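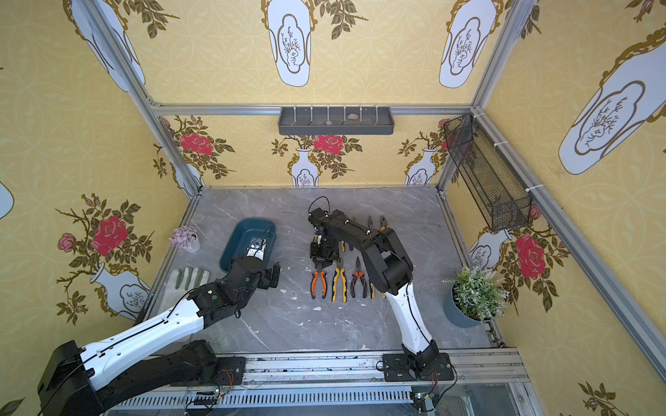 July 10, 2020

Plier sorting, second block. Rose wallpaper booth, both arms on the rail. Ho-yin Liao driving, me on the keyboard and resets.

Task text as logged: "pick pliers from the row, put in tray." Left arm is on the tray, right arm on the row. Don't change the wording mid block, Wu's loader treats a new string as a new task and we lose the grouping again.

Count at lunch 141 good, total for the set now 2686. Wanted 310 today. Won't get there unless resets get faster – most of the time goes on putting the row back, not on driving.

Notes while I remember

- needle-nose pair is the worst. Gripper closes on the handles, they scissor shut and the whole thing spins. Ho-yin goes in nearer the joint now, much better. Keep the early spins, tag them "slip", dont delete.
- right forearm hides part of the row from the fixed camera. Wrist view should cover it but check on replay that it really does. If not, shift the row left a bit for the next block.
- gloves and both plants stay where they are until the block is done. Then swap. Somebody moved the gloves after ep 88 or so on the last block and it took me an hour to find where.
- shuffle the order of the pliers every reset. I got lazy and left the same pair at the left end for a long run, the Fesmont model learned exactly that and went for the left end whatever was there. Use the shuffle sheet.
- handles can point any way up to a quarter turn. Past that the right wrist runs out of travel.

Episode 456 in the combined index is bad, leader arm lost sync partway and the follower just sat. Marked it. Left the number in so the index doesnt shift.

Rail needs a wipe, black crumbs all over it. Also smudges on the marble, leave those, fine for variety.

Wallpaper: Northorpe asked if we can do the same task with a plain wall to compare. Yes but not this week. Pridmont booth has the plain panels and the shelf is at another height there, so its not a clean comparison unless we move the shelf too. Told them September.

To do
replay 20 random episodes, look at wrist view
cable loop on left wrist, check it clears the tray rim at full reach
ask Wu about the timestamp gap between the two arms (small but its there)
upload before leaving, disk was nearly full yesterday

Ho-yin back on at 2, I take over driving after the first 40.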